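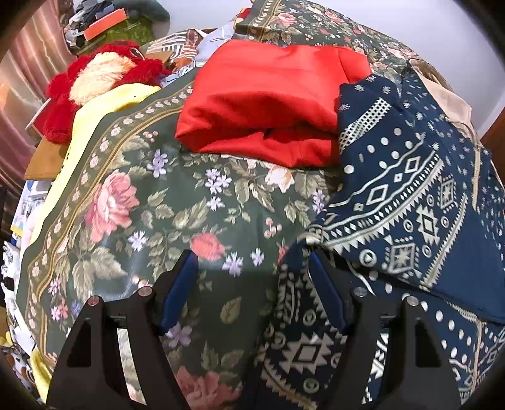 July 10, 2024
Posted by Hiyori Tamura

Up at 5:40. Overnight low in the bedroom was 66 on the wall thermometer, so I slept under the single layer and left the heavier one folded at the foot. Logged it with the others.

Main job today was the dehumidifier in the basement. The Omance has been short cycling since the weekend: compressor on for a couple of minutes, off for six or seven, bucket barely damp by evening. Pulled the rear filter and found it matted on the lower third. Rinsed, dried on the rail, refitted. No change. Took off the back cover and found the humidity sensor sitting against the evaporator tubing with its clip broken. It was reading the air right at the cold coil and not the room. Moved it back to its post and held it with a small cable tie until I can get the proper clip. Metatitz lists the part but wants the full model number, and the label on my unit has faded past the fourth character. Sent them a message with what I could read.

After the sensor move the unit ran 158 minutes without stopping. Set point 50 percent, room started at 71. By lunch it was down to 63, and at 4 pm it read 57. Bucket emptied once, a little under full. I want three more days at that rate before I call it fixed.

Yasuo Wada phoned at 11 about the drain line. He has the same model and ran his straight to the floor drain with garden hose, about 13 feet of it. His advice was to keep the drop steady and never let the hose lie flat — his grew slime in a low spot last September and backed up into the tray. I can get a fall of a quarter inch per foot if I go along the north wall, less if I cross behind the furnace. North wall it is. Need one more length of hose and two clamps.

Walked to Galbraith for the clamps. They had the wrong size in the bin under the right size label, which I found out at home. Went back. Second trip they were out of stainless, so I took zinc plated. In that basement they will rust in two years. Noted on the lid of the parts tin.

Electric use: the meter read 2,000 watt-hours higher at 6 pm than it did at noon, with the fridge, the dehumidifier and a fan running. Rated draw on the Omance is 500 watts, but it seems to settle lower than that once the coil is cold. Will put it on the plug meter tomorrow and leave it for a full day.

Letter from Lirport Water. They are flushing mains on our side next week and the pressure may drop in the mornings. Fill two jugs the night before.

Supper was rice and the last of the beans. Basement at 9 pm: 54 percent, 68 degrees. No drip at the tray. Smell by the stairs is weaker, though the shelf against the east wall still has a damp back panel. I pulled it out four inches to let air behind it.

Tomorrow: hose, plug meter, call Metatitz if no reply by ten.

2 comments | 1 share

Contact | © 2024 Hiyori Tamura | Back to top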